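Filtosetti rehearsal room and small stage: safety checklist with comments

Checked on: 10 September 2018
Checked by: Eirlys Griffiths together with me
Previous check: March

I write OK, NOT OK or WATCH after each point, and under it my comment. Please read the comments also when it says OK. Bands who play loud electronic sets should read points 4 to 6 twice.

1. Main power and distribution
OK. The power box behind the stage closes properly and the cover is not broken. The test button of the safety switch was pressed and it cut the power as it should. Please do not plug the coffee machine into the stage circuit. It has its own socket by the door.

2. Extension leads
NOT OK. Three leads were removed because the outer skin was damaged near the plug. They are in the box marked "repair" and must stay there. If your band brings its own leads, look at them before you plug in. A lead on a drum must be fully unrolled when it feeds amplifiers.

3. Smoke machine
WATCH. The Halard machine works, but the tank lid does not sit tight. Fill it only to the lower line and stand it flat. Before using smoke you must tell Eirlys, who has the key for the alarm panel. Last spring Didanum started their intro with smoke without telling her and we all stood in the car park in stage clothes.

4. Loudspeaker stands
OK with one remark. The locking pin on the left stand is new. The right stand has the old pin, which is stiff but holds. Do not raise the stands higher than the red tape. The subwoofers stay on the floor and nothing is put on top of them, also not a synthesiser "only for the soundcheck".

5. Sound level
WATCH. The meter hangs at the mixing desk. We measured with a recorded track and with live drums, and the live drums were the louder of the two. The limiter was set back to its normal position, as somebody had turned it up. Ear plugs are in the glass jar and they are free.

6. Strobe and moving lights
OK. Safety wires are fitted on all lamps. The sign about flashing light must hang on the entrance door before the public comes in, not after. Powell used the strobe through a full song; I ask for shorter use, and a word to the audience before.

7. Acoustic instruments corner
OK. The wall hooks for the hurdy-gurdy and the bagpipes were pulled by hand and they hold. The heater has been moved away from the wooden instruments. Please leave it where it is now. Cases go under the bench, not in the walkway.

8. Emergency exits and extinguishers
NOT OK at the time of checking, corrected the same day. Two flight cases stood before the back exit. The extinguisher by the stage has a valid label and its pin is in place. The green light over the back exit was weak and has a new battery.

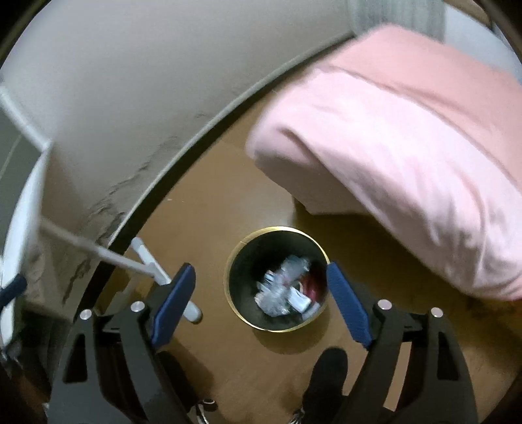 9. Floor, walkways and rubbish
WATCH. After every rehearsal all cables must be rolled up and the setlists collected, also the ones which are taped down. Tape leaves glue and the next singer steps in it. For used tape, broken strings and paper there is the round black wastebasket with the thin gold-coloured rim, and it should be kept out of the walkway when people carry equipment. Empty batteries do not belong in it; they go in the tin on the shelf. Drinks stay at the bar side.

10. First aid
OK. The box is complete after I replaced the burn dressing and the scissors. If you take something out, write it on the paper inside the lid.

To do before the next concert:
Repair or throw away the leads from point 2 (me)
New seal for the tank lid of the smoke machine (Eirlys)
Second pin for the right loudspeaker stand (Eirlys, already ordered)

Questions about the list please by e-mail and not during soundcheck.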